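Subject: Re: [zindalero-tenants] Moving the bulk food order to a monthly schedule
Posted: January, 9:47 pm

Replying to the list so everyone in both buildings has the same information.

> We get through the rice and oats long before the next
> delivery, and then we all end up at the store anyway.
> Could the order go monthly? Also, does the minimum
> still apply if fewer households take part?

Yes to monthly, if enough of you want it. I called Palacios this afternoon and they will deliver every month at the same prices. The minimum is still $300 per delivery before tax. It doesn't matter to them how many households are behind it. Last time we had 16 and cleared it easily, but that was for two months of food, so a monthly order will be closer to the line.
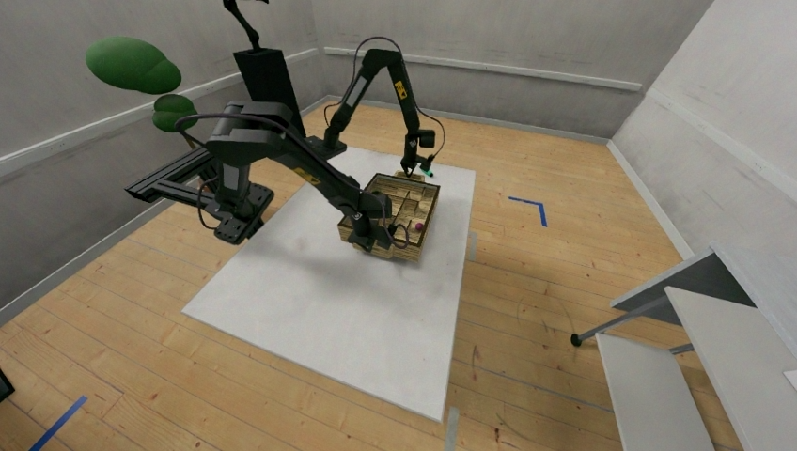

Dry goods are the easy part. Beans, rice, oats and flour keep, and if we come up short I can add a sack of something and split it later. Produce is harder. Palacios only sells onions and potatoes in full bags, and last fall half a bag of onions sprouted in the Hultomeo Street hallway before it was claimed. I would leave produce off until spring.

If we go monthly, this is how it would run:

1. The order sheet opens on the first of the month. Put your unit number next to each line, not only at the top. Two pages got separated last time and I had to guess.

2. The sheet closes on the 20th at noon. I send it in that same afternoon, so anything added later goes on the next one.

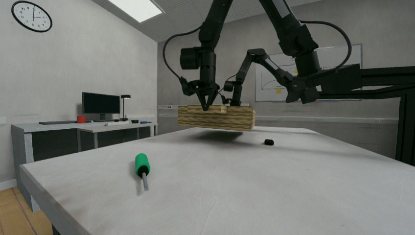
3. Pay before delivery. Check or cash in the Cinport office mail slot, in an envelope with your unit number on it. No more paying at pickup, please. It took me over an hour to sort out the change.

4. Pickup is from 5:00 to 7:30 pm in the ground floor hall. Bring your own containers for anything sold by the pound. If you can't make it, ask a neighbor and tell me which unit is collecting. 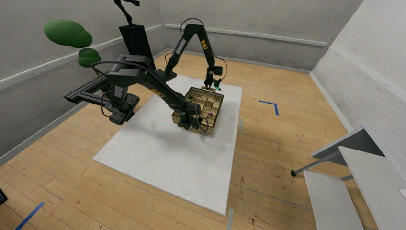 5. Check your items before you take them upstairs. Palacios will credit a wrong or damaged item if I report it by the next morning.

Still open: whether to keep the eggs. They come from a different supplier, the price went up again, and three cartons had cracks in November. I'm leaning toward dropping them, but some of you order only eggs, so tell me.

Please answer yes or no on monthly by the end of next week. If you don't answer I'll assume you are fine either way.

Unit 47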